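Folding table as a permanent table — am I going to regret this?

rimantas_r
Okay so I need opinions from people who have lived with one of these. I have a long narrow room that has to be a spare bedroom and a work room at the same time, and I'm this close to giving up on a real desk and just leaving a folding table up all year. The narrow kind, pale top, metal legs. My wife says it will look like a church rummage sale. I say it will look fine if I keep it clear, and we both know I won't keep it clear.

Main uses would be wrapping, laundry, cutting fabric now and then, and a laptop two days a week. Anyone gone this route and stuck with it?

custodio_t
Stuck with it for 3 years and I'd do it again tomorrow! Mine was meant to be for one holiday dinner and it never went back in the closet. The thing I didn't expect is how much I like the narrow top. A deep desk just grows a back row of junk (mugs, chargers, mail from the dentist) and a narrow one can't.

Only real complaint is the bounce. If you type hard you'll see the far end shiver a little. I put the laptop right over the legs and that helped a lot.

plastachfan
Counterpoint: get a real desk. I had a Plastach folding table for a year and the top got a dip in the middle from the sewing machine. I flipped it, I put a board on it, I swore at it. It's a table for potato salad.

custodio_t
Plastach are the hollow molded ones though, right? I wouldn't put a sewing machine on one of those either. Get one with a flat laminate top and a frame under it. Night and day.

plastachfan
Fair, mine was the hollow kind. I still say it's a table for potato salad.

yigit_akyol
I've done this room! Or a room just like it, long and skinny with something to sleep on at one end and everything else fighting for the rest. What finally worked for us was turning the table. For ages I had it flat against the wall like you're supposed to, and you could only ever use one side, so two people folding sheets meant one of them standing in the hallway. Then one weekend I pulled it out at an angle, long side running from the gray padded thing toward the middle of the room, and I never put it back.

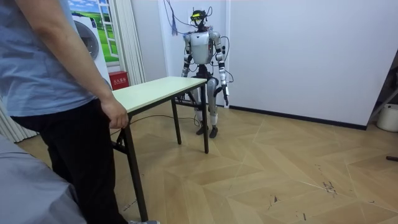 You lose some floor, sure. What you get is that you can walk up to it from either side, and the near corner is right where you want to lean when you get up. I also think a light top matters more than people say. We had a dark brown one before and it showed every crumb and thread and made that end of the room feel like a basement. The cream one has a thin dark edge around it and black legs, and I like that it doesn't try to look like furniture.

The cable is my one sore point. It goes along the floor under the table and I've tried all the tricks. Clips on the crossbars are the best so far, but then you can't fold the legs without undoing them, so they come off and they stay off until I get annoyed again.

rimantas_r
Yigit that is very close to my layout, thank you. I hadn't even thought about an angle. Doesn't it drive you nuts to vacuum around?

yigit_akyol
A bit. There's plenty of room under it though, you just go between the legs. What I do hate is the side by the bed, you have to sort of shuffle sideways through there. My shins know exactly where that leg is in the dark.

muammer_isik
I'm going to be the grumpy one. A table at an angle in a narrow room is a hip bruise waiting to happen, and if you've got guests sleeping in there you have to move it every single time. Against the wall, put a shelf over it, done. If two people need to fold sheets they can use the bed!

yigit_akyol
We do use the bed too, Muammer, it's covered in laundry most of the time, that's how the whole table project started lol

cengizinthegarage
Leaning on the corner is a bad habit by the way. I did that with one of ours for years and one day the leg lock hadn't clicked all the way and down I went with a full cup of tea. Always check the locks on both ends. I push down on each one with my palm before I put anything on top, takes 2 seconds.

For the bounce, look at where the crossbars are. If the legs are tied together with a bar underneath it'll be a lot stiffer than the ones with four separate legs. And put felt or rubber feet on it if the floor is smooth. Mine used to creep toward the window about as fast as a glacier, but it did creep.

rimantas_r
Good tip on the locks, I lean on everything. Any brands to look for? The store near me has Gernis and Isus and they look the same to me except for the price.

custodio_t
Mine is a Gernis and it's been fine. The edge band started lifting at one corner last summer and I glued it down with wood glue and a clamp, hasn't moved. I've never had an Isus so can't help you there.

cengizinthegarage
Isus owner here. Heavier, stiffer, a pain to carry up stairs. If you're truly going to leave it up all year then the weight doesn't matter, so I'd get that one. If you think you'll fold it every time your mother-in-law visits, get the light one.

muammer_isik
He will be folding it every time. It's a bedroom!

plastachfan
Has anyone tried just putting a good top on the folding legs? There's a guy at Değirmenci (the secondhand place by the bus depot) who sells old shelf boards, and I keep thinking a long one would make a nice top.

cengizinthegarage
You can, but check how the legs are fastened first. On a lot of these the screws are short and go into a frame, and if your board is thinner than the old top they'll poke right through. Ask me how I know. Or don't, my good tablecloth is still in mourning.

rimantas_r
Update — I measured, and then I put masking tape on the floor in the shape of the table, once along the wall and once at an angle, and we walked around both of them for an evening with laundry baskets. Wall version was easier to get past. Angled version was nicer to work at, even with nothing there but tape, I can't explain it. My wife kept standing at the angled one. So we're trying angled, with the heavier table, and Muammer can say he told us so by the end of April.

muammer_isik
I've set a reminder.

yigit_akyol
Yay! Move it a hand's width farther from the bed than you think you need. Your shins will thank you.

custodio_t
And post a picture when it's up, clear or not clear. Mine has a jigsaw puzzle on it, 1,000 pieces, all of them sky. We've been folding towels on the couch for weeks.

rimantas_r
Will do. It's on order, I just have to get it up the stairs.

Related threads
Best lamp for a narrow work table?
Daybed or sofa bed in a room under 30 feet long
Edge band peeling off laminate, glue or iron?
Cable clips that survive being moved
Show us your laundry folding spot
Rubber feet vs felt pads on smooth floors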